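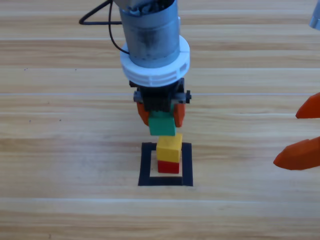 Giltilum – dados de empilhamento com dois braços

Dom 27 de março
Por Philomena Dunne

Este site usa cookies para lembrar as suas preferências. Aceitar | Saber mais

Oi! Se você chegou até este README, deve estar querendo treinar alguma coisa com os nossos cubinhos, e eu fico muito feliz (sério!). O Giltilum é um conjunto de demonstrações teleoperadas de uma tarefa só: empilhar cubos coloridos dentro de um quadrado preto na mesa. São 87 episódios, gravados com uma câmera fixa e câmeras de punho.

O que eu queria testar era simples: a visão de punho ajuda na hora de alinhar o último cubo? O Bastien Royer apostava que não, eu apostava que sim, e a gente separou 22 episódios só para avaliação. Por favor, não treinem neles!
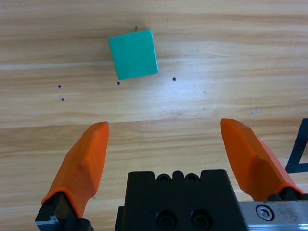 Vista de punho: cubo verde ainda na mesa, dedos abertos.

Na aproximação, o modelo só com a câmera fixa se sai bem. O problema é soltar. Quando a garra chega perto da pilha, ela mesma tapa boa parte do que interessa, e aí um errinho lateral vira pilha torta. Com as imagens de punho, fechamos 55 por cento de sucesso na avaliação – menos do que eu sonhava, mas ganhei a aposta.

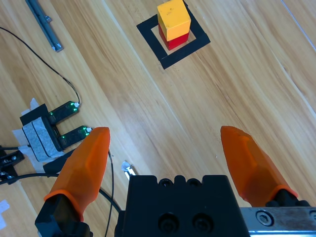 Usem sempre o campo "fase" para filtrar: aproximar, pegar, alinhar, soltar. A Bríd Ní Chonaill revisou os rótulos à mão, e mesmo assim a passagem de "alinhar" para "soltar" tem uns quadros meio discutíveis. Se acharem algo estranho, me escrevam! A versão 2 sai em agosto, com a calibração refeita.

Itens relacionados
Trider: scripts de conversão
Jendton: notas de calibração
Mac Suibhne: modelos de referência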